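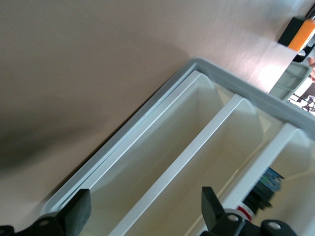 Set the gripper opening before you record any tray episodes. The Gimham club exercise uses a divided organizer tray, and the dividers leave less side clearance than an open bin. With the fingers spread wide, as they are over the two empty channels, one tip can come down on a divider wall. Narrow the opening to 28 mm while the wrist is still above the rim.

1. Tape the tray to the table and home the arm.
2. Line up the fingers with the long axis of the channel – the wrist view will look diagonal, and that is fine.
3. Lower at 16 mm per second. Stop when the pads are below the divider tops.
4. Close, wait 200 ms, then lift straight up.
5. Save the episode under the Prurden task name and reset.

Discard any run where a finger touches a divider. Slim items lying against a wall need a second approach angle, covered in part 3.

Filed under: Student Builds, Manipulation

Home | Guides | Club Nights | Parts List

Recent guides
Wrist camera focus and exposure
Flavero controller setup
Part 3: Picking along a wall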